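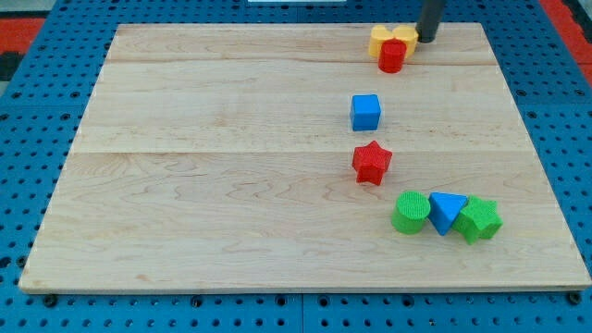 Karlijn says I should stop calling it a cheese and start calling it a project, and she may have a point! I rang her before breakfast to tell her the rind had finally gone that lovely dusty gray, and she let me go on for ages before asking if I'd eaten anything besides curds this month. (Toast. I have eaten toast.)

August 25, 2018. Cellar steady at 54 all night, so the old fridge from Declercq is doing its job with the wet towel inside. Turned all 6 wheels and rubbed the two smallest with brine. The one I made with Roel's goat milk smells incredible, like mushrooms and hay, and I keep going back down just to sniff it. The big one still has the crack on its side. I packed it with butter, the way Si-woo told me to, and I'll look again tomorrow.

Then I cut the February wheel. I meant to wait for Maarten, but I had the knife in my hand and that was that. Tiny holes, a bit crumbly near the rind, and so nutty! Nothing like the rubbery thing I made last year. I wrapped a wedge for him and another for Thijs, who'll say it needs salt.

Almost out of rennet. Must order more, and ask Roel if he can spare milk again next week. I want to try one washed in cider.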